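Playtesters wanted for Zarkanari (PC)

Do you love co-op games and have a couple of evenings free in September? We're Hladun, a small studio making Zarkanari, a four-player cave exploration game for PC, and we'd love for you to come break it!

The closed test runs for 2 weeks. We have 2,000 keys to hand out, and 3,939 people are already on our mailing list, so please apply soon if you want in (being on the list doesn't sign you up for the test, you still need to fill out the form).
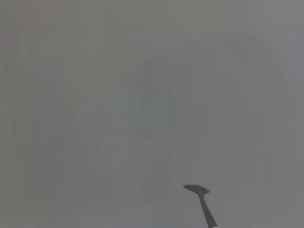
A gray gripper finger with a flared tip.

What we ask of you: play at least 5 sessions, send a short note after each one, and tell us about every crash, stuck door and confusing menu you run into. Blunt notes are great. You don't need any testing experience, and we'd especially like to hear from people who mostly play solo and have never touched this kind of game.

You'll need Windows 10 or later, a headset and a steady connection. Controllers work, though the map screen is still a bit clumsy on them.
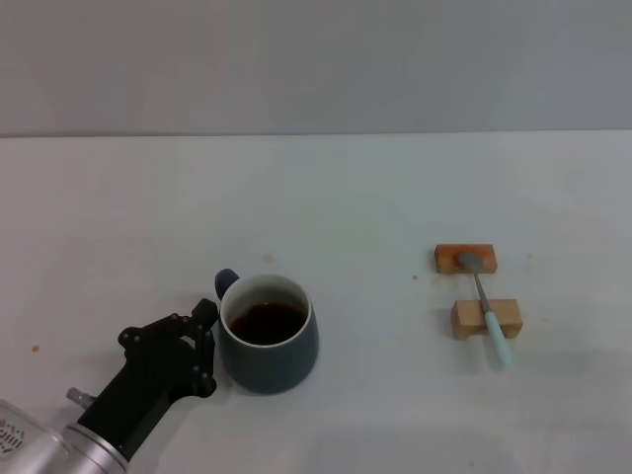

Sessions start at 7 p.m. Eastern on the Brarkstead server, and we're hoping to add a later slot on Bradivitz for the West Coast. Testers who finish all their sessions get the full game at launch and their name in the credits.

You must be 18 or older. The form is on our Join page, and we'll email everyone either way!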